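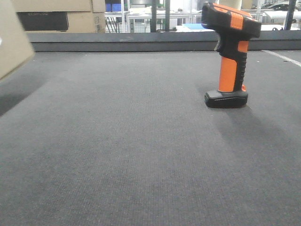 Handheld scanner standing on its base, trigger to the left.

4. Setting up stocktake in Trinen Stockroom

Stocktake lets you count part of your stock while the rest of the catalogue stays open for orders. You need a supervisor login. Set up your locations (section 3) before you start.

4.1 Create a count

1. Open Inventory, then Stocktake, and choose New count.
2. Enter a name. Use the location and the month, such as Irama December.
3. Choose the locations to include. A single count can hold up to 2000 item lines.
4. Select Blind count if you want staff to enter quantities without seeing the stock on hand.
5. Choose Save draft.

Note: A draft does not lock any stock. Locations lock when you choose Start.

4.2 Enter quantities

1. Choose Start. The count sheet opens with the cursor in the Item field.
2. Scan the item's barcode, or type the item code and press Enter.
3. Enter the quantity and press Enter again.
4. For sealed cartons, choose Carton and check the pack size before you save the line.
5. Choose Park if you have to leave the sheet. Parked sheets are kept for 7 days and then cancelled.

CAUTION: Do not open the same sheet on two computers. The last one saved overwrites the other.

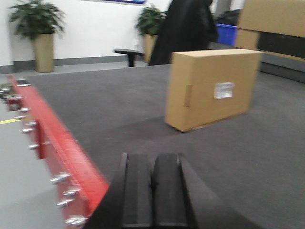 Cardboard box ahead, red rail with silver bolts at left.

4.3 Review and post

1. Choose Variances. Lines that differ from stock on hand are listed by value, largest first.
2. Tick any line you want recounted and choose Send back.
3. When the list is settled, choose Post. Adjustments go to the account set under Ledger defaults.

A posted count cannot be reversed. To correct a mistake, enter a manual adjustment (section 6.2) and quote the count number.

If you import counts from Sawatzky Ledger, split files longer than 100 rows before uploading. Rows with an unrecognised item code are skipped and listed in the import log.

Last revised 2022-09-13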